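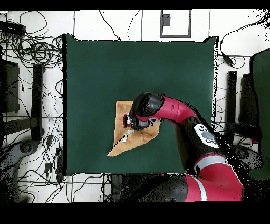 17 Sep 2019
By a staff writer

Print this story
E-mail this story

The open day at Skodadano's linen plant in Ulden began with coffee and a waiver. Everybody signed, nobody read, and we were issued hairnets.

The plant handles hotel laundry, and 83 people work there. The part we had all come for was the folding trial, where an arm is learning to deal with a piece of cloth on a green table. Folding is harder than it looks. A shirt cannon would have drawn a bigger crowd, but this one was quiet and attentive, like people watching a toddler with a spoon.

The company's line is that no jobs will go. Six folders have been moved to inspection, which pays the same and comes with a stool. One of them told me she likes the stool. She also said her wrists stopped aching by the second week, and that she misses the talk at the old table — at inspection you face a wall.

The Chávez line next door still folds by hand. It did 419 towels while our group ate lunch, a figure read aloud with some pride by the people who had done it.

The Elley shuttle back to the parking lot left 20 minutes late. It had a driver, and he wanted to know if we'd seen the robot.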